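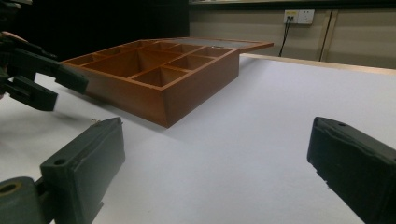
Unit 4: Filing Systems and Why They Fail

Reading for this unit: the Ansah chapter in the course packet. Skip the appendix unless you enjoy tax law.

Every filing system begins as a theory about the world. Somebody decides what kinds of things there are, makes a slot for each kind, and goes to lunch. By the time they get back, something has arrived that fits in two slots or none.

Terms to know

Category – a slot with a name on it.
Residue – whatever is left after the slots are full. Usually labeled Miscellaneous, sometimes General, and in one sad case Kofi.
Drift – when a label stays the same and the contents wander off.

Case: the Varness parish office

The clerk at Varness kept 600 letters under 30 headings. Adjoa Fiadzo went through them for her thesis and found that the heading Urgent held mostly seed catalogs. Roofs had its own drawer, as did Roofs (Other). Her view is that the clerk knew where everything was, and that the system retired when he did. Kwesi Akpalu reads the same drawers as plain laziness. We will argue about this in section, so pick a side before you come.

For discussion

Who was the system built for, and did anyone ask them?
When is a big Miscellaneous drawer a sign of good sense?
What would you have done with the seed catalogs?

Short paper due in March, 3 pages. Pick a system you use yourself. Your email inbox is allowed, but I have read a lot of papers about inboxes.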